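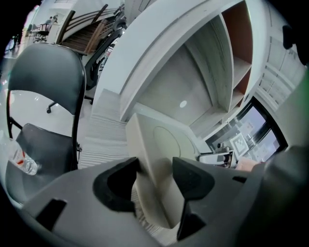
# Quiénes somos

En Avitby nos gustan los muebles que se usan todos los días: la estantería de la entrada, la silla plegable que aparece cuando llega una visita más, la silla de oficina con ruedas que acaba siempre en la otra punta de la sala. Empezamos en un local de Kesomska con 2 mesas prestadas y muchísimas ganas, y hoy somos un equipo de 10 personas que amueblan estudios, oficinas pequeñas y escuelas.

Lo que más nos divierte (¡de verdad!) es ordenar. Vamos al sitio, medimos, preguntamos qué se guarda y quién lo guarda, y a partir de ahí dibujamos. A veces basta con girar una estantería alta para ganar un rincón entero. Otras veces hay que vaciarlo todo y volver a empezar, y también lo pasamos bien.

## Cómo trabajamos

Rhun Skyrme lleva los proyectos y contesta casi todos los correos. El montaje lo hacemos nosotros, normalmente en 5 días, y volvemos al cabo de unas semanas para ajustar baldas y puertas.

Ya hemos terminado unos 60 espacios. El último fue Ukard, una academia de dibujo con dos plantas y una cantidad asombrosa de carpetas. Ahora estamos con Wallin, un taller de encuadernación, y nos hace mucha ilusión.

Si quieres ver muestras o probar sillas, pásate por el local. Hay café y sitio para sentarse.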